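The Blocks

Cinzia Fontana came back to Ceresano on 17th August, a Saturday, with one suitcase and the key to the house of her father. The bus left her in front of the church. The shops were closed for the holiday, and from the windows came the smell of coffee and the sound of televisions.

She was away for nine years. In the kitchen she opened the shutters and sat for a while with her shoes still on. Her father had written to her in April, two lines only: "The blocks are in the house. Do with them what you think." He died before she could ask him which blocks he meant, but she knew it well enough.

When she was a child he brought them home from De Luca, the workshop where he worked all his life. They were long pieces, red and green, left over from some order. He gave them to her in a flour bag. Other girls had dolls, and she had walls and bridges and a street which went from the stove to the bedroom door. Her father stepped over it every evening with his plate in his hand. He never told her to clean up. He only asked, "Where does it go, this street?" and she answered, "To Plindov," because it was the farthest name she had ever read on a parcel.

Later she really went to Plindov. She studied there, she learned the language slowly, and she found a position at Gradimow. She wrote home less than she should have. It is easy to say that the work was too much, and the work was indeed too much, but there were also Sundays.

She found the flour bag under the sink, behind the bottles. It was tied with a string in the double knot he used for everything. She did not open it. She put it on the chair in front of her, as one puts a guest, and she made coffee for herself.
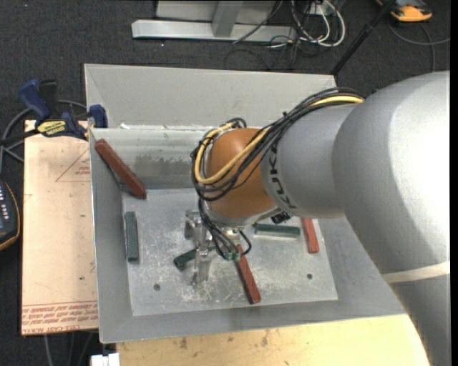
At five o'clock somebody knocked. It was Italo Monti, who had worked at the bench next to her father for 24 years. He had become small. He held his hat with both hands and looked past her, into the kitchen.

"You found them," he said.

"They are not all here, I think. I remember more."

"He gave some to my grandson. One red and one green. He said that you would not be angry."

She was a little angry, for the time of one breath. Then she asked how old the boy was.

"Six. He makes them stand up, and they fall, and he makes them stand up again. My wife is going crazy."

They laughed, and after it was quiet. Italo sat down and untied the knot with his thick fingers, more patiently than she could have done. The blocks came out on the table with the noise she knew — a dry, short noise, like somebody clapping in another room. On one of them there was still the mark of her teeth.

"Tell me one thing," said Italo. "He told me always about a street. I never understood him."

So she showed him. She took a red one and put it near the sugar bowl, then a green one after it, and then again a red. Italo watched with great seriousness. When she came to the edge of the table she stopped.

"And now?" he asked.

"Now we need the floor," said Cinzia, and she moved the chair away.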